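Tondumden Supper Club — questions we keep getting

Updated in May. If yours isn't covered, email Ronja.

How do I book?
Through the form on the bookings page. Deposit of £40 holds your seat, rest on the night. Card or cash, either's fine.

How many people come?
49 seats, no more. We did try squeezing extras in at Belhaj and the kitchen couldn't keep up.

Is there a menu beforehand?
Sort of. Lovisa sends a rough one a few days ahead. Fish may change depending on what the market has that morning.

Allergies?
Put them on the form, please, not in a text at 5pm. Nuts, gluten, dairy all doable. Vegan — yes, but tell us when you book.

Can I bring wine?
Yes. No corkage. Glasses and ice provided, corkscrews tend to wander off so bring one if you're fussy.

Doors?
6.30pm. Food at 7.15 sharp. Latecomers get whatever course we're on, sorry.

Do I have to talk to strangers?
Bit, yes. Shared tables. Groups of up to six can sit together if you say so on teh form. 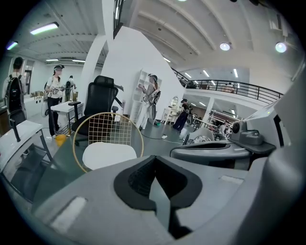

Can I hire you for a private do?
Sometimes. £300 for the evening plus food per head. Ronja Amundsen handles these, allow her a week to reply.

What if I can't make it?
Full refund up to seven days before. After that you can pass your seat to a friend — just send us thier name and any allergies.

Are kids allowed?
Over 12s at the Wunomau nights. Drornosia is adults only, it finishes late.

Gift vouchers?
Yes, any amount, valid a year. Email and we'll post one out.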